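The Grey One

The sock came out of the dryer alone on a June evening, and by half past seven it had become the subject of a meeting.

"It isn't mine," said Shadi Zein.

"It's on your side of the table," said Ghada Abou Jaoude.

This was true of most things. The table had come with the flat and was white, a colour chosen by a landlord who had never eaten beetroot. In the fourteen months they had been married it had been divided by custom into a half for Ghada's marking and a half for everything else, and everything else was Shadi's.

The sock was grey with thin pale stripes running lengthwise, the sort of sock a man wears to an interview at a bank. Shadi had never had an interview at a bank. He worked at Brunder, who imported taps, and he wore the black ones his mother sent from Trurkport in bundles, so that any sock he owned could marry any other without a background check. It was, he liked to say, the only part of his life that had been properly engineered.

Ghada's socks had foxes on them.

"So it's a visitor," she said.

"Socks don't visit."

"Then somebody wore it here and went home in one shoe with no sock in it. Who do we know like that?"

They both thought of Turby, and both were too polite to say so. Turby was Shadi's cousin's friend, who had slept on the sofa for what was described as the weekend and left after the long weekend that followed it. He had used their towels, their good olive oil and, on one occasion, their names, when a parcel needed signing for. He was entirely capable of leaving a sock. What Ghada doubted was that he had ever washed one.

"Ring him," she said.

"I'm not ringing a man about a sock."

"You rang him about the blender."

"The blender cost sixty dollars."

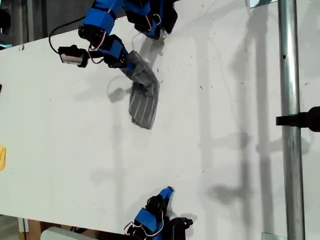
Ghada Abou Jaoude

I should say here that I am the Ghada in the story, and that my husband has read it as far as the blender and says it was 575 dollars if you count the soup.

Anyway, he rang. Turby was delighted to hear from us. He asked after the sofa. He had no grey sock, he said, or he had several, it was hard to be sure without looking, and he was not presently near his drawers. Were there stripes? There were stripes. Which way did they go? Shadi pinched the thing by its cuff and held it at arm's length over the table, so that the foot lay down flat on the white, and reported that they went from the ankle to the toe.

"Ah," said Turby. "Mine go round."

Shadi believed him. Shadi would believe a magpie about a spoon.

That left the building. There were 28 flats and 4 dryers, and the dryers were down in the basement beside the bins, where a notice asked residents to check the drum before and after use. The notice was signed by Mrs Amarasinghe of the ground floor, who had no official position and had never needed one. I put the sock in an envelope. Then I took it out again, as it looked like a ransom, and carried it down in my hand.

Mrs Amarasinghe came to the door in an apron and looked at it for a good while.

"Where did you find this?"

"It was in with our sheets."

"Then you did not check the drum."

I admitted that we had not checked the drum. She let me stand there with it. Behind her the radio was doing the cricket, and something with mustard seeds was going off in a pan.

"It's my late husband's," she said at last, and I was so ashamed of myself that I nearly gave her the foxes as well. I said I was terribly sorry. I said what a lovely sock it was. I said he must have been a man of real taste.

"He was always late," said Mrs Amarasinghe. "Forty years, never once on time for dinner. He's in the shower. Give it here."

I told Shadi when I got upstairs, and he laughed for longer than I thought was called for, with his feet up on my half of the table. He had on one black sock and one that was also black but had gone a bit green.

"They don't match," I said.

He looked down at them, properly alarmed, and went off to find his mother's number.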